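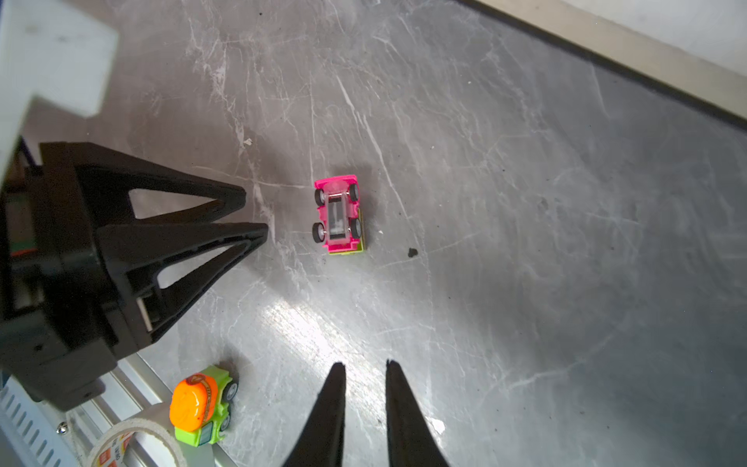

About Udex

Udex mends, sorts and passes on small toys. Trevor Cloutier and Leokadia Dudek started it one February with 200 toy vehicles, a good many of them missing something, and a firm belief that it would be a short job. We have since rehomed 2,812 toys, and the firm belief has been retired.

Everything goes on a shelf before it goes in a box. Leokadia wants a clear white top, scratches and all, so that small parts show up against it.

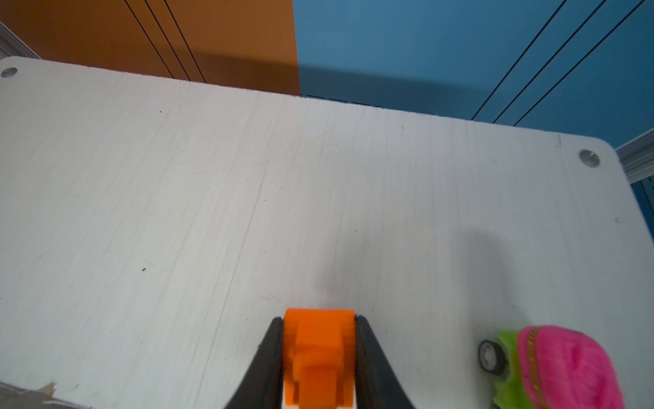
Do you take toys with bits missing?

Most of them, provided you send whatever bits you have. Please don't glue anything first - Trevor has views on glue.

Animals and odd creatures are kept on the lower shelf, vehicles are checked wheels up, and whatever rolls away is Trevor's department.
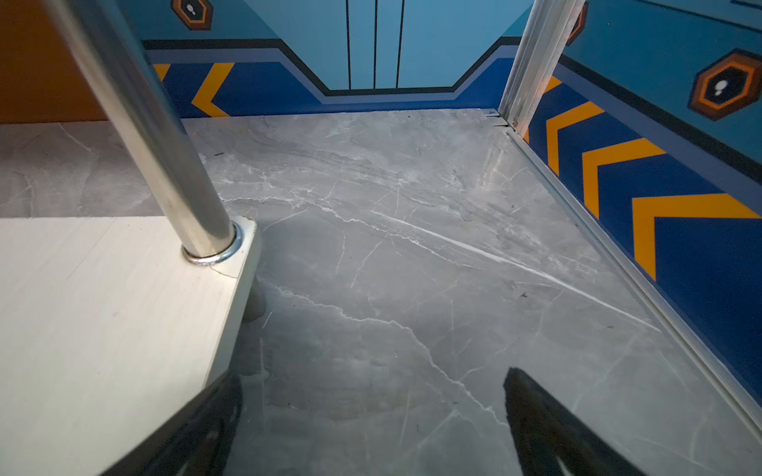

Where the toys go

Nurseries and playgroups in Varnach, mainly, with almost 700 sent to Drokholm so far. Tell us what you're short of. It will probably be ducks.

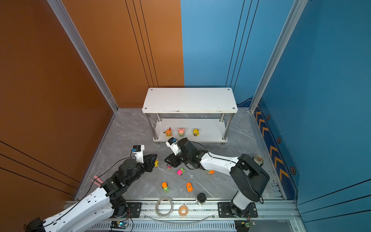 The white shelf, with three figures on the lower level.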